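Gritel 収納・台所用語データセット README

Gritelは、家庭の収納と台所まわりの日本語表記を集めた小さな用語データです。見出し語は1,671件、すべてに読みと分類がついています。住宅の取扱説明書、引っ越しの見積書、不動産の間取り図などで同じものが違う名前で呼ばれているのを、突き合わせられるようにする目的で作りました。

収録の範囲

対象は、一般の住宅で使う家具、造作、水まわりの部材、収納用品です。家電と照明は入れていません。食器と調理器具も対象外ですが、「水切りかご」のように収納用品と区別しにくいものは残してあります。業務用厨房の語は、家庭向けの文書に出てきたものに限って採りました。

ファイルの構成

terms.tsv 見出し語の本体。1行1語、UTF-8、タブ区切り。
variants.tsv 表記ゆれの一覧。見出し語のIDで本体に結びつきます。
categories.tsv 分類コードと名称。17分類。
notes.txt 判断に迷った語の覚え書き。書式は決まっていません。

terms.tsvの列は、順にid、見出し語、読み、分類コード、出典区分、備考です。読みはひらがなで、長音は「ー」のまま残します。備考は空のことがあります。空欄と「-」は同じ意味ですが、古い行に「-」が残っているので、読み込み時にそろえてください。

表記の方針

外来語は長音をつける形を見出しにします。「キャビネット」「コンテナ」のように長音が問題になる語では、「コンテナー」を異表記として登録します。漢字とかなの両方がある語は、取扱説明書で多いほうを見出しにしました。「引き出し」「引出し」「抽斗」は一つの見出しにまとめ、「抽斗」には古い表記の印をつけています。

「つまみ」と「取っ手」は別の見出しです。指先でつまむ小さなものをつまみ、握るか指をかけるものを取っ手としました。棒状のものは「バーハンドル」とし、取っ手の下位語にしています。通販の商品名ではすべて「取手」で済ませていることが多く、この区別は当てになりません。 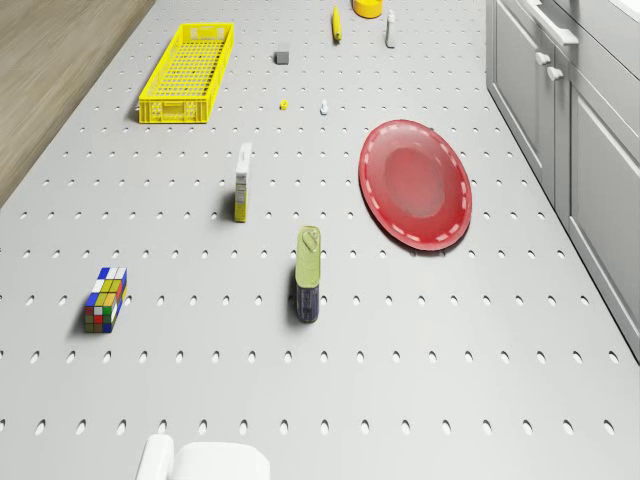

Urs Fuchsからは、つまみと取っ手を分けるなら「引手」も独立させるべきだという意見が届いています。襖の引手は彫り込んだ金具を指し、握る部分がないので、取っ手の異表記にすると意味がずれる、というものでした。第2版でこの指摘を取り入れ、引手を建具の分類に移しました。ただし家具の図面で取っ手の意味に使われた引手は、variants.tsvに残しています。

「かご」と「コンテナ」の境目も問い合わせの多いところです。本データでは、編んだもの、または針金を組んだものをかごとし、樹脂の成形品で箱の形をしたものをコンテナとしています。側面や底に穴があるかどうかは問いません。穴のあるものは「メッシュコンテナ」を下位語に立てました。売り場では同じ品がバスケットと呼ばれることもあるので、検索に使う場合はvariants.tsvも併せて引いてください。

出典区分

Aは取扱説明書と施工説明書、Bは見積書と発注書、Cは間取り図と物件案内、Dは聞き取りです。複数の出典がある語には、先に確認したものを一つだけ書いています。文書の本文は収録していません。Dの語には地域差がありますが、地域の列は設けず、備考に書いてあります。

Bの多くは、内装業のJastnessと工務店のParkから提供された書類です。金額と氏名を除いたうえで語だけを抜き出しました。書類そのものは再配布できません。

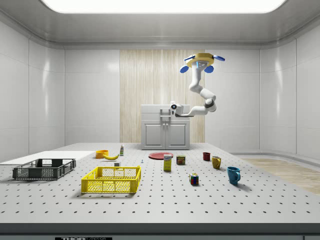 水まわりの分類は、第1版から最も大きく変わりました。以前は「流し台」「シンク」「洗面台」を場所で分けていましたが、間取り図では場所の名前が省かれることが多く、同じ部材が二つの分類に入っていました。現在は部材の種類で分けています。収納部については扉の作りを備考に書くことにし、奥の白いキャビネットのように下が二枚扉で、扉に四角い鏡板のくぼみがあるものは「框組扉・二枚」と記します。平らな一枚板の扉は「フラット扉」です。色は記録しません。蛇口は「水栓」を見出しとし、「蛇口」「カラン」を異表記にしました。

既知の問題

読みの誤りが残っています。特に建具の語は、地域によって読みが違うものを一つに決めているため、手元の用法と合わないことがあります。「框」を含む語の読みは見直しの途中です。

variants.tsvには、同じ表記が二つの見出し語に結びついている行があります。「棚板」と「天板」の異表記に多く見られます。機械的に重複を消すと必要な行まで落ちるので、そのままにしてあります。

分類コードの16は欠番にせず、旧分類の「その他」をそのまま残しました。ここに入っている語はおよそ300件あり、次の版で振り分ける予定です。 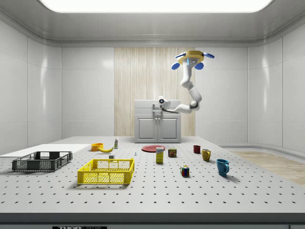
問 見出し語のIDは、版が変わっても同じですか。
答 同じIDを使い続けます。削除した語のIDは再利用せず、見出しを統合したときは、消えたほうのIDを備考に書きます。

読み込みの注意

表計算ソフトで開くと、先頭に0のつくIDが数値に変換されることがあります。id列と分類コードの列は文字列として読み込んでください。改行はLFです。引用符による囲みは使っていないため、備考の中の引用符はただの文字として扱います。

Penerの辞書形式に変換する場合、備考の列は捨てられます。統合前のIDが必要なら、変換の前に取り出しておいてください。

更新の履歴

第2版 引手を独立。水まわりの分類を変更。出典区分Dを追加。
第1版 公開。

訂正の連絡には、見出し語のIDと、根拠になる文書の種類を添えてください。反映は毎年11月にまとめて行います。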